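Clurnivum Open Chassis Set
README, last edited April 14, 2026

Contents

This folder holds the pictures and notes from the server bench at Skukstead. The subject is the inside of computer server cases with the cover off: motherboards, CPU sockets, memory slots, drive cages and the labels and connectors on them. There are 49 sessions. Each session has its own folder with a notes file and a parts sheet.

Njoroge Wanyama set up the bench and wrote the parts sheet. Prapai Inthanon checked the labels and keeps the list of corrections.

Folder layout

sessions/ one folder per session, numbered in the order they were recorded
parts/ the parts sheet for each session, as plain text
terms.txt the words we use for parts, with the other names people use for them
corrections.txt changes made after the first release in February

Session notes are short. They give the shelf the case came from (Lustia or Mackay, which are our names for the two shelves), whether the case was on its feet or on its side, and anything that was taken out before the session began. If a notes file says nothing about removed parts, none were removed.

What the views cover

Most views are close and look into the case at an angle, so a part is often seen from one side only. We label a part if enough of it shows to name it. A memory slot is labeled as a slot whether or not it has a module in it. Small parts on the board, such as capacitors, are labeled in the larger sessions only.

The motherboard and the drive cage are the two parts we get the most questions about, and a view with both of them in it is the best place to start learning the terms. The CPU socket has a metal retention frame and a lever, and the memory slots run in a row below it. To the right of the board is the light grey drive cage, with a small black connector in its face and a blue-and-black label at its top edge.

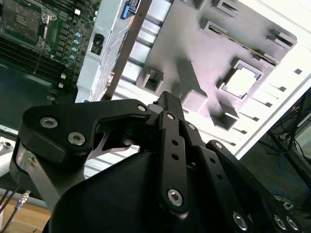
Label rules

1. Use the name in terms.txt. If a part has no name there, write "unknown" and add a line to the session notes.
2. The retention frame and lever belong to the socket. Do not give them labels of their own.
3. A sticker on a drive cage is "label, cage" even when the text can't be read. Do not guess the text.
4. Cables get one label per bundle.
5. Connectors are labeled by where they sit (board, cage, cable).

Known problems

Sessions 5 and 9 use an older parts sheet in which the drive cage is called "bay". The word was left as it was in those two.

Glare on bare metal hides some screw heads. These are marked "glare" in the notes and have no label.

Corrections

Send the session number, the part name and what you think it should be to Prapai. Fixes go into corrections.txt first and into the parts sheets at the next release.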